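Repainting a rented flat before moving out — worth it?

Sunday, September 7, 2025

kmontoya
We leave our flat at the end of the month after four years. The tenancy agreement says walls must be returned "in the original colour and in good order, fair wear and tear excepted". We painted the living room a dark green in our first January there, with the agent's permission by email. The hall is still the original magnolia but scuffed at shoulder height. Do I paint both, or just the green room? The agent is Workness if anyone has dealt with them.

dunstan_b
Just the green room. The hall is wear and tear after four years. If you touch up half a hall you will get patches and they can charge you for that.

Rirari
Disagree about the hall. I rented through Workness and they took money off for scuffs. I got most of it back through the deposit scheme but it took 15 weeks. A tub of magnolia costs less than the bother.

dunstan_b
You got it back, so the deduction was wrong. That's my point.

Rirari
Most of it. And I had to do without it until then.

yolanda_q
I let out two places myself. Paint in a rental is usually written down over a few years, so after four there is very little value left in it to claim for. The green is different because you changed it. Do you have the check-in inventory? Whatever it says about the hall walls decides this.

kmontoya
Found it. Hall is listed as "good, some light marks by door". Living room "freshly decorated". Most of the packing in the living room is done now, so I could start this week.

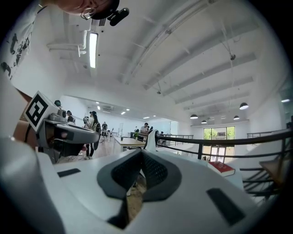

How many coats does it take to cover dark green with magnolia?
Three as a rule: one of a stain-blocking primer or cheap white, then two of the magnolia. Leave each one to dry for as long as it says on the tin, longer if the room is cold.

tallis
I'd go with four over dark green. I did a bedroom with three and you could see it in the evening with the lamp on.

dunstan_b
Depends on the paint. Trade matt covers far better than the stuff in the supermarket. Three was fine for me.

Rirari
Check which magnolia it is before you buy. They are not all the same. Take a flake from behind a radiator and get it matched.

kmontoya
Thanks. I'll do the living room and leave the hall apart from washing it down. Sugar soap or just washing-up liquid?

yolanda_q
Sugar soap, weak, and rinse it off after. Take dated photos of every wall before you hand back the keys — close up and from the doorway. Signed, Yolanda Quintero, who has been on the other side of this.

tallis
Don't scrub the hall too hard, old matt goes shiny.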